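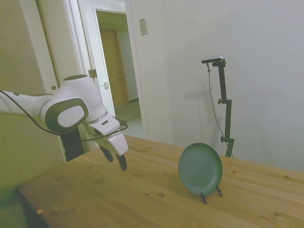 Rosalía Aguirre thinks the first thing anyone learns from teaching a robot is how little they know about their own hands. She told me so on my first morning at Tirnwood, before I had my coat off, and then she asked me to explain how I put a plate in a rack at home. I got as far as "well, you just pick it up" and she laughed and went to find me some coffee.

I had come because of a magazine assignment and, I'll admit, because of my dishwasher. For years I have read that a machine to unload it is on the way, and for years I have gone on unloading it myself. Tirnwood is a small outfit (eight people and a great deal of cable) that spends its days showing robot arms how to do household chores. Very little of it looks like programming as I had imagined it. One person holds a pair of handles, or takes the arm itself by the wrist and walks it through the motions, and the machine records every turn of every joint. Then the person does it again. Then, with the plate shifted a little to the left, again.

The week I visited in October, the chore was plates and their stands. It sounds like nothing at all! You take hold of a round plate, bring it to a little wire stand, and leave it there on its edge, the way your grandmother might have shown off her good china. But a plate is wide and slippery and has no handle, and two stiff fingers have to meet it at the rim, square on, or it swings like a pub sign. The stand has to be approached gently as well. Come down a touch too low and the whole thing skates across the table, and you get to hear a roomful of kind people tell you that it happens to everybody. 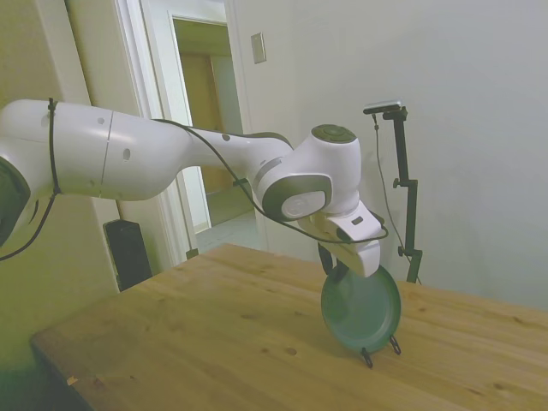
Why not simply write out the instructions in code? For a factory that puts the same part in the same spot all day long, people do exactly that, and it works very well. A kitchen won't hold still, though, and a program written for one plate in one place has little to offer when the plate has moved an inch or been swapped for another. Showing the robot many slightly different versions of the job gives it something to draw on when the next version comes along.

That answer came from Subbarao Rodrigues, who runs the teaching sessions and has the patience of a piano teacher. By Wednesday afternoon the team had 722 demonstrations of the plate task saved, and he had watched a good many of them back. He can tell, he claims, which of his colleagues made each one. Shabani Muli goes in fast and slows down at the very end. Rosalía pauses above the table first, as though she were about to say grace. My own were easy to spot, Subbarao said, and he left it there.

I should describe what it feels like, because I had it all wrong beforehand. I expected a video game. With the handles, which come from a supplier called Virberg and are heavier than they look, there is a small lag between your wrist and the robot's, so that you find yourself waiting for your own arm to catch up. You also lose your sense of touch. At home my fingertips tell me when a plate has met the rack, and I've never once thanked them for it. Here I had to go by sight, leaning this way and that, and by the tiny clink that Shabani taught me to listen for. Guiding the arm by hand is friendlier. It floats along with you, and the work begins to feel a bit like dancing with a very obliging partner, although your own elbow is forever getting in the way of the view.

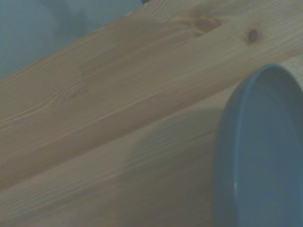
Most of what I found difficult came down to seeing. When you teach by remote control you can choose to look at the room from the side, or you can look out from the robot's wrist, and I went back and forth between the two until Nesrin Taşdemir told me, nicely, to pick one and stay with it. The side view is comfortable and tells you where everything is. The wrist view is closer to what the robot will have to go on later, and it can be a humbling thing to work from. You might get a great stretch of pine boards, two dark knots, and only the left part of a blue bowl over on the right, with no fingers in sight to tell you where your hand is. Nesrin has learned to read those pictures the way a sailor reads water. She likes wood with plenty of grain in it, and says it helps her feel which way she is drifting.

She is also the person who decides what gets thrown away, and I had assumed that would mean every fumble. She keeps quite a lot of them. If someone comes in crooked, stops, backs off and tries again, the recovery is worth having, she says, and a robot that has only ever been shown perfect runs has no idea what to do once it has made a mess. What she does cut is dithering. I dithered a great deal. Of the 37 demonstrations I gave over two days, she kept fewer than half, and I was prouder of those than I've been of most things I have written this year.

There is a fair amount of disagreement in the building about how far all this will go. Aurelio Bañuelos, who came over from a company called Gittins where he taught arms to pack fruit, worries that the chores are being learned one at a time, and that there are an awful lot of chores. His old project got through 3,234 demonstrations, and the arm still sulked whenever the pears were smaller than usual. Subbarao is more hopeful. He sees each task leaning a little on the one before, so that whatever the robot has picked up about rims and edges from plates ought to come in handy with saucers and lids. They argue about it over lunch, very cheerfully, and both of them go straight back to the handles afterward.

On my last evening I stayed to watch Shabani work through one more batch. He moved the plate a little, turned it, set the arm back up high with its fingers open, and began. He hardly spoke. Every so often he shook out his wrists, and once he made a small noise of approval that I don't think he knew he had made.
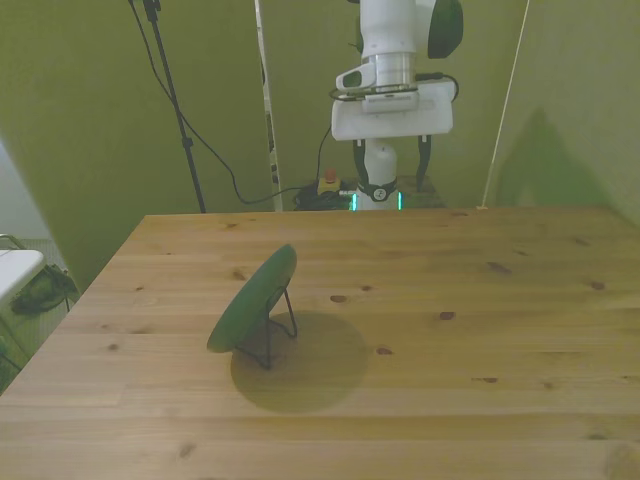
If you'd like to try it yourself

Tirnwood opens its doors to visitors one evening a month, from six o'clock, and you don't need any technical background. Expect a short talk, a turn at guiding the arm by hand, and, if the line isn't too long, a go with the handles. Wear sleeves that won't catch on things. Children are welcome, and Rosalía tells me they pick it up a good deal faster than journalists do.

Readers farther away can look for Trorance, a traveling workshop that brings a smaller arm to libraries and schools. Places are free but they do fill up, so ask at your library's front desk early in the season.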